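How do you store drinking straws for a small drinks table?

Home & Party Help > Storage and small things
Posted by Vuvatov, 8 January 2022

Hello everybody. I have a small stand at home for cold drinks, it is only a little white table near the wall, and we use it when the family comes and also for birthdays of the children. My problem is the straws. I buy them in plastic bags, many colors in one bag, and after I open the bag it never closes again properly. Then the bag lies on the table, it slides, the straws fall on the floor and I must throw them away.

Last time I bought two kinds, thin ones for juice and wide ones for thick shakes. I would like to keep all of them standing so that guests can take one without searching. I tried a drinking glass, but it fell over when it was full. I have also a small metal bucket with two ring handles, which was for a plant before, but I never put the plant in it.

Is a metal bucket good for this? Should I take all the straws out of the bag or leave some inside? And is it a problem that the straws stand open in the air? I ask also because my sister says it is not hygienic and I do not know if she is right.

Deligiannis
Member, 92 posts

I used a bucket like this for two summers, and it works well. The weight is low, so it does not fall when somebody pulls one straw. Before the first use, wash it with warm water and dish soap and dry it very well, especially in the corner at the bottom. If water stays there, you can get rust, and the straws will stand in it. I put a round piece of kitchen paper on the bottom and change it when I refill.

For filling, do not turn the bag upside down over the bucket. I did this one time and half of them went on the table. Hold the bag flat with one hand, with the open end close to the rim, and take the straws out with the other hand, a few at a time. You put them in with the same end down, and between each portion you push the others a little to the side.

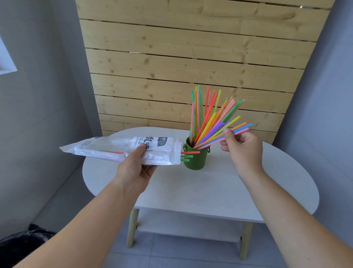

When the bucket becomes tight, stop. Straws which are pressed together get bent, and then a guest pulls one and three others come with it. The fan shape is good, it means there is still some air between them. Wide ones I put in last, because they need more place and they hold the thin ones from leaning too much to one side.

What stays in the bag, you can close with a clothespin. Fold the open end two times, then the clothespin. I keep my bag in a drawer with the napkins.

About your sister: I think she is right a little bit. The end which goes in the mouth is the one that people touch when they choose. For the family I do not worry. For a party with 30 people I put out only a small portion and refill it during the evening.

Belard
Member, 7 posts

just leave them in the bag and cut the bag lower. no washing needed

Trastness
Member, 38 posts

I agree mostly with Deligiannis, but I want to add something about dust. If your table stands near a window or near the stove, the straws collect dust and also fat from cooking. You do not see it on the bright colors, but you feel it with the fingers. So after the party I put mine in a tall jar with a lid, the kind for spaghetti. It has the correct height for normal straws, and for the long ones you must measure before you buy the jar.

To cut the bag lower, as Belard wrote, I have tried also. It is okay for one afternoon. After this the bag gets soft and lies down, and you have again the same problem from your first message.

One more thing, if small children come to the table, put the bucket to the back, near the wall. My daughter likes to take the whole bunch out, and then you begin again from zero.

Vuvatov

Thank you all for the answers. I will wash the bucket and try it with the kitchen paper, and I will look for a spaghetti jar in May when we are again in the city.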